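3.2 Collecting the demonstrations

All demonstrations were recorded on the two-arm station described in Section 3.1, which we call Illo. One operator works both arms at a time. The operator sits beside the enclosure with a pair of hand-held leader arms and sees the table directly, without a screen. We tried working from the camera views alone during the pilot and dropped it after two sessions. Operators kept misjudging the height of the gripper over the table, and the episodes were full of small corrections that we did not want the policy to learn.

The task set has 17 tasks. Nine of them can be done with one arm, and the rest need both, either to pass a part across or to hold it steady while the other arm works on it. For each task we wrote a short card with a start condition, an end condition and a list of things that make an episode invalid. The cards do not say how to do the task. Early versions did, and the resulting episodes looked so much alike that a policy trained on them failed as soon as a part was placed a little outside its usual area.

We collected 60 valid episodes per task. An episode starts when the operator presses the foot pedal and ends when the pedal is pressed again. Joint positions, gripper openings and camera images are written to the same log, and each row carries the clock time of the recording computer. If the operator drops the part and can pick it up again without reaching outside the marked area, the episode continues and is kept, with a note. If the part leaves the marked area, the episode is thrown out. We kept the recovered drops on purpose. In the pilot data there were almost none, and the pilot policy had no useful behavior after a failed grasp. It would close the gripper on nothing and carry on with the rest of the motion.

Between episodes the operator resets the table by hand. The start position of the part is drawn by a small script called Giraldo, which prints a position and an angle. The operator places the part by eye. We measured the placement error in the pilot and found it small next to the range the script draws from, so we did not add guides or markings to the surface itself.

3.3 Backgrounds and lighting

A policy trained against one background tends to depend on it. In our pilot, replacing the table covering was enough to stop most grasps from succeeding, even though the part and the start position were the same. We therefore change the table surface and the wall panels on a schedule. The surfaces are swapped at the end of a block of episodes, never within one, and every task is recorded on every surface in the set. The surface name is stored with the episode so that any one of them can be held out for testing.

The plain surfaces gave little trouble. The patterned ones took more care. On a busy pattern, a small part can be hard to separate from the background in the side view, and labels made from that view alone were often wrong at the moment of contact. For the patterned surfaces we require the annotator to check the gripper opening in the log before marking a grasp. We also added a label, "near contact," for images in which the annotator cannot tell whether the part is lying on the table or has just left it.
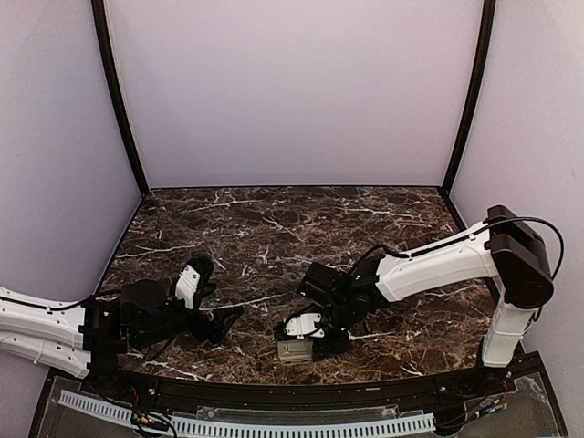 Figure 2. The Illo station with the dark marble surface and lilac wall panels, seen from the fixed camera.

Labels are assigned to each arm separately. An earlier format had a single state for the whole station, and it could not describe the common case in which one arm is busy and the other has nothing in its gripper. The image in Figure 2 would have been hard to file under that format: the right gripper is down near the marble with a small beige part at its tip, while the left gripper is open and empty above the surface. Under the present scheme the left arm is labeled "free, open" and the right arm "near contact," and the two labels can change at different times. The format is the one used by the Grakora labeling tool, with the last label added by us.

Lighting was kept fixed during a block. The room blinds stayed closed, and sessions ran in the morning and the afternoon with no visible difference in the images. We did not vary the light color. This is a limit of the data set, and Section 6 returns to it.

3.4 Review

Every episode was checked by a second person before it was added to the training set. Lovisa Fjeld reviewed the two-arm tasks and wrote the rules for invalid episodes. The reviewer plays the episode at double speed, compares the end state with the task card, and accepts or rejects it. Rejected episodes are stored in a separate folder and were not used for any result in this paper. The most common ground for rejection was an end condition that was met only after the operator had already pressed the pedal. The accepted episodes were then exported with Dudonar, which cuts idle time at the start of each log but leaves pauses inside an episode unchanged.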